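Segment boundaries, second attempt

The first version of our episode segmenter split on gripper width alone. If the width signal crossed a threshold and stayed there for long enough, it cut. On paper that gives you approach, grasp, transport, release. In practice it gave me a folder full of fragments, because operators open and close the fingers while they think.

So I rewrote it in July, and these are my notes while I still remember why the parameters are what they are.

The pipeline has three stages. Dritus does the visual-inertial tracking and hands over a pose per image with a covariance. Semwal resamples everything onto one clock. The segmenter, which is still called Bano after a config file I never renamed, reads the merged stream and writes out labeled intervals. Downstream, the training loader only cares about the intervals, so any mistake in Bano goes straight into the policy.

Resampling was the first problem. The width readings and the images come off separate clocks, and I had been aligning them by first timestamp and hoping. Drift over a single episode was small, but the startup offset was not. Across 382 recorded episodes, 117 had an offset large enough to move a grasp label onto the wrong side of contact. The fix is dull. I cross-correlate the width signal with finger separation measured in the images, take the peak, and reject the episode if the peak is flat. A flat peak almost always means the fingers never moved enough to correlate against, and those episodes are no use for grasp labels anyway.

Second problem: the threshold itself. A fixed value for "closed" works if every object has the same thickness. Keys on a ring do not have the same thickness as a bottle cap, and a flat plastic tag is thinner than either. With a compliant pad it gets worse, because the width keeps shrinking after contact as the pad compresses. Bano now ignores absolute width. It looks for a closing velocity that drops toward zero while the width is still above the mechanical minimum, then holds the label until opening velocity exceeds a separate limit. Two limits, plain hysteresis. I should have started there.

Third, and the one I spent the most time on, is the approach phase. Policy training wants to know which object the operator is heading for, and wants it well before contact. My first idea was to extrapolate the pose trajectory and intersect it with detected objects. This is fine when objects are spread over a table. It falls apart when several candidates hang side by side, since the extrapolated ray sweeps across all of them during the last part of the reach.

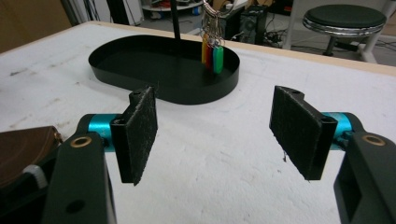 What works better is to label backward. Find the contact, find which tracked mask sits between the fingers at that moment, then propagate that identity back through the approach until the wrist speed hits its previous minimum. The forward predictor is still in the tree, but it only runs as a consistency check. When the two disagree for more than 19 consecutive images, the episode goes into a review queue.

Hanging objects also break the mask tracker in a way I had not planned for. A tag on a ring can rotate until it is nearly edge-on to the camera, the mask area collapses, and the tracker declares the object lost. It then comes back under a new ID. I now merge IDs when the color histograms match and the predicted centroid is close enough. Color is a weak cue in general — I would not rely on it for a bin of gray brackets — but for brightly colored tags it is the cheapest thing that holds up.

Still open:

The covariance from Dritus is optimistic near large plain surfaces. A white tabletop has few features, and the tracker seems to get most of its constraint from whatever is lying around in the background. I want to inflate the covariance by feature count before Semwal interpolates, and have not done it.

The review queue has no interface. I page through it with the Dallerer viewer, which reloads the whole episode on every seek.

Release detection has no equivalent of the backward pass. If an object slips out, Bano marks a release at the next opening, which can be well after the object has gone. The opening limit needs a companion check on mask position. That is the next branch.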